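Vernine notebook, simulation side
February 7, 2021. The gripper that wouldn't stay shut
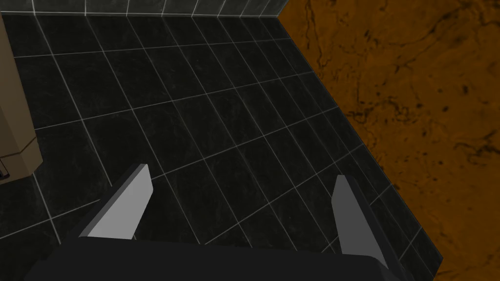 Wrist view in the kitchen model, fingers open over the floor tiles, marble to the right.

I meant to write this up properly last night, but I was still cross and it would have come out as one long grumble, so you are getting the calmer version with tea. The short of it is that we lost most of a batch to a gripper fault, and it was in our own settings all along.

We had queued 200 runs of the Koppel task (reach down, close on the block, lift, carry it to the cabinet side, let go) and I left them going while I got on with other things. When I came back to the log, the success column was dreadful. My first thought was the floor. We had just swapped in the dark tiles, and I was quite sure the block finder was being put off by the pale grout lines, what with the way they run off at such a slant from the wrist camera. I spent a good part of the afternoon on that and I'm sorry to say it was a lovely theory and quite wrong. I put the old plain floor back, ran the same starts again, and the failures came out just the same.

So then I did what I should have done first and stepped through a single bad run slowly. The arm reaches, the fingers close, the block comes up nicely, and then partway through the carry the fingers simply open. No warning in the log, no contact error, nothing. The block drops and the arm goes sailing on to the cabinet as if all were well, which made me laugh in spite of myself.

Wulan Krishnan found it, bless her, within minutes of sitting down beside me. Flendo (the controller layer) has a hold time on the close command, and after the last update it had gone back to its default of 2 seconds. Ours had always been 5. Once the hold time is up, the fingers go to their rest position, and rest is open! The short carries finish before that happens, so 9 of the runs passed and made the whole thing look like chance.

What bothers me more than the lost batch is that the same settings file goes across to the real arm. A foam block on the floor is neither here nor there, but I would not like to see it let go of something heavy with a person's foot underneath. Until we have this sorted, please don't copy the file over, however much of a hurry you are in.

Done so far: hold time put back to 5, rest position changed to "stay as you are", and Drerkis now stops the run and shouts if the finger gap changes during a carry.

Still to do: ask whether the update touched anything else (I have my doubts about the wrist speed limit), put the dark tiles back in, and rerun the whole batch from the same starts. I also want the settings printed at the top of every log, so that a change like this is staring us in the face next time. Wulan has offered to do that part and I have gladly let her.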